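We were called the Oltdens for 20 days, then Edix, because our drummer could spell it. Our only single sold 70 copies, mostly to my aunts!
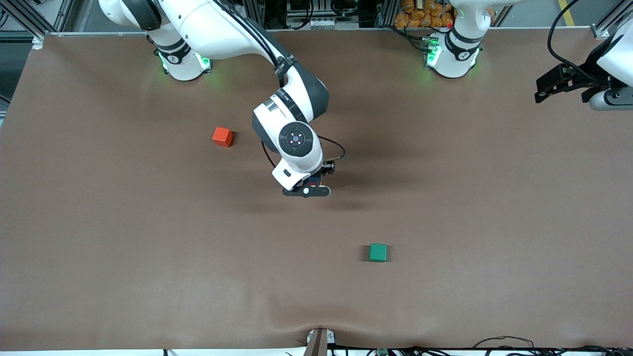
I wrote the B-side in a laundromat in Itunby, on a borrowed bass. It was a slow one, all in one chord, about a white arm reaching down over a brown table and never quite touching it. The guys hated it (they wanted surf). 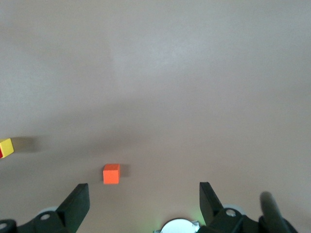 So we cut it in one take and drove home to Rosales with the windows down, singing the A-side.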